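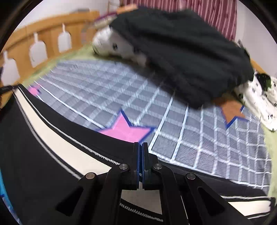
Edith Ñahui
Joined: June
Posts: 284

no. not yet and not for a good while. I've been hearing "five years off" since I bought my first dryer. Machines are great when the thing they pick up is the same shape every time. A sweater is never the same shape twice, put it down and pick it up and it's a new problem.

My vote for the thread title question is "can a machine do the bedroom": no. Kitchen: the dishwasher already did it. Floors: half.

Reply · Quote · Report

junaid_b
Posts: 1000

Disagree w/ Edith, partly. You're comparing a whole room to one task. A bed with clothes and a stuffed toy on it is like four jobs at once

- find the sweater (if it even is a sweater)
- get it off the quilt without dragging the quilt too
- know that the toy stays
- fold or hang or hamper??

Each one of those has been done on a bench somewhere. Stringing them together is the hard bit. But hard isn't never.

Reply · Quote · Report

Sibusiso Naidoo
Posts: 6

new here, hi. I run nights at the Bermúdez laundry, Stovton side. We have had a Moltier folder for sheets and towels for a while now. It's fast, it's dumb, and it needs a person at the front end to find the corners and clip them in. Every. Single. Sheet. The folding was never the slow part, its the feeding.

So when people ask has the machine taken the job, well, it took the middle of the job. Front and back are still me and Yurani.

Reply · Quote · Report

Edith Ñahui

Thank you Sibusiso, exactly my point. Somebody still stands there.

Reply · Quote · Report

junaid_b

yeah but how many people stood there before the Moltier

Reply · Quote · Report

Sibusiso Naidoo

More. I'm not going to pretend otherwise. Two lines, hand folding, bad backs all round. Don't miss that.

Reply · Quote · Report

Timo Engelhardt
Thread starter

OK sorry, work got busy, catching up. Edith I don't think the sweater is a fair test tbh. Knitted, no edges you can trust, you grab it and half of it goes somewhere else. If I was picking a first chore for two grippers it would be pants. Long straight edges. A waist at one end, legs at the other. Someone or something lays them out flat on the bed and now it's nearly a geometry problem

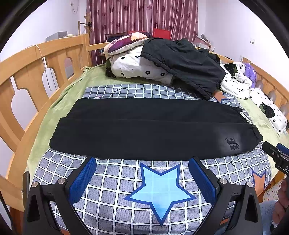 so one hand takes the waist end, the other takes the hems, bring them together, smooth it, once more in half, done. Three or four moves. Compare that with a fitted sheet. I'd bet money on pants being solved first, then towels, then tees, and fitted sheets after all of us are dead.

Where it gets nasty is the small stuff. Drawstrings. Elastic that bunches up. Also black cloth, cameras don't love black cloth, you lose the folds and where one layer ends and the next starts.

And the surface underneath matters more than people think. If the cover slides when you pinch the fabric you pick up both.

Reply · Quote · Report

yurani.palomino
Posts: 200

Sibusiso told me I was being quoted in here lol

Timo you skipped the step I'd care about. "Someone or something lays them out flat." Who?? Out of our dryers pants come inside out, one leg in and one leg out, a sock up the leg. Laying out flat IS the chore. After that I can fold them with my eyes shut in a couple seconds and I don't need a robot for it.

Reply · Quote · Report

Timo Engelhardt

fair. Very fair. I did kind of start the clock late

I still think it's worth having even if it only does the last part. You learn the fold, then you back up a step and learn the flattening, then the untangle. Nobody's going to get the full basket in one go.

Reply · Quote · Report

Edith Ñahui

So your plan is I untangle it, turn it right side out, lay it down nice and straight, and then stand back while a machine does the one bit I find relaxing.

Reply · Quote · Report

junaid_b

Edith relaxes by folding pants, noted

Serious question though, has anyone seen the Hestance arm do clothes in person? Not the video. Videos are always sped up. I saw it at a shop fair loading parts trays and it was really solid on that, roughly 6 seconds a part, didn't drop one while I was watching. Clothes they wouldn't demo. Guy just said "we're working on it" and changed the subject to the trays again

Reply · Quote · Report

Sibusiso Naidoo

Haven't seen it on cloth. On the shop floor I'd take one tomorrow for moving carts and stacking bundles. Rigid stuff, same spot every time. That's where I'd put the money before anybodys bedroom. In a house there's a kid, a dog, pillows everywhere, everything moved since yesterday.

Reply · Quote · Report

yurani.palomino

+1 on the carts. please. the carts

Reply · Quote · Report

Timo Engelhardt

Ok so where we are: shop floor yes for boxes and trays and carts, house not yet, pants maybe, sweater no, Edith keeps the folding. I'd still argue the pants thing is closer than this thread makes it sound. Will try to get timings for the fold on its own and for the whole thing from a tangled start, seperately, so Yurani can't yell at me.

Reply · Quote · Report

yurani.palomino

from a WARM tangled pile, with the sock in it. then post

Reply · Quote · Report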